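POLS 164 - Opinion & Satire in the Press
Handout 10, political column wk 2
Instructor: Evie Sowerby

Picking up where we stopped. Mock praise, why columnists keep going back to it. Read the Kandov packet before section pls, the short pieces first.

Terms

Mock encomium - praise laid on so thick the reader flips it. Old form, older than newspapers.
Persona - the "I" of the column. Not the writer. Keep these apart in your papers, half the February drafts mixed them up.
Target vs. butt - target is the policy or habit, butt is whoever looks silly. Can be the same person. Often isnt.

Remo Sutter column (packet p. 16)

Sutter thanks the mayor of Plolterano for a parking plan. Thanks him 773 words' worth. Look at where the thanks get specific: street names, hours, the fine. That's where the anger is. Vague praise reads as real praise, so the details have to carry it. 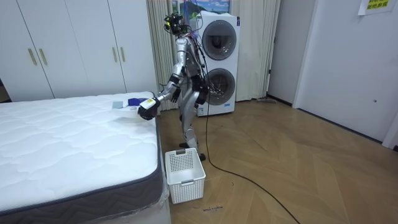

Fig. 1. Robot beside the bed, white object in hand.

Compare Ó Néill on the same plan. Straight attack, no persona. Gets to the point faster, quoted less. Why? Class answers so far: harder to share, sounds like a letter to the editor. Ebony Costigan's point last time was good, that Ó Néill leaves the reader nothing to do.

How it goes wrong

- Reader already agrees, so it's just applause
- Reader misses it (see Lester, the reply letters, over 10 of them took the column as an endorsement)
- Writer drops the mask in last paragraph and explains the joke. Very common. Mark it when you see it

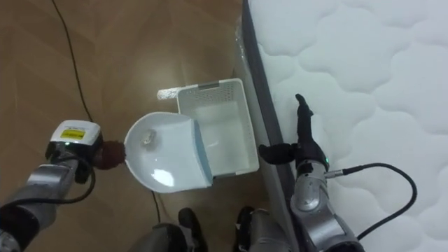
Fig. 2. Left gripper with dustpan, wood floor.

Schwaiger / Prantl exchange

Cyrill Schwaiger: satire lets politicians off, they get to be good sports about it. Luzius Prantl: being a good sport is a cost, they had to read it first. Neither has much evidence. Dont pick a winner in the paper, show me what each would need to prove.

For next time

One page, mock praise of a local rule or office. Persona stays on the whole way through. No national figures, I've read enough of those. Due Tuesday, April 27, 2021, start of class, hard copy or upload.
Bring the Lester letters, we'll go thru them line by line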